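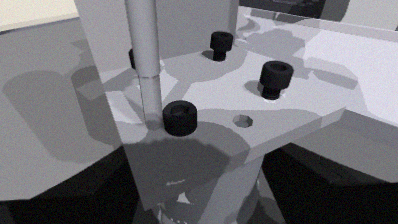 Illustration: Clorker

The mountain railway between Castau and Wumside will reopen to visitors in May, following a winter closure for track and drainage work. Trains will run daily until the end of October, with the first departure from Castau at 8:40 a.m.

The line is 22 kilometers long and climbs from 716 meters at Castau to 1,845 meters at the upper terminus in Wumside. It has 11 stops, five of which are request stops. Passengers wishing to board at a request stop must press the signal button on the platform before the train comes into view.

Day tickets are valid on all trains and on the connecting bus from Hamann. Single tickets do not include the bus. Seat reservations are required for groups and for passengers traveling with bicycles, and can be made at the Castau ticket office or online through the operator, Clorker.

The marked trail from Wumside down to Hamann remains closed above the tree line until the snow has cleared. Hikers should check the notice board at the upper terminus. The lower section is open and takes three hours on foot.

Luggage lockers at Castau accept cards only. The last train down leaves Wumside at 6:15 p.m.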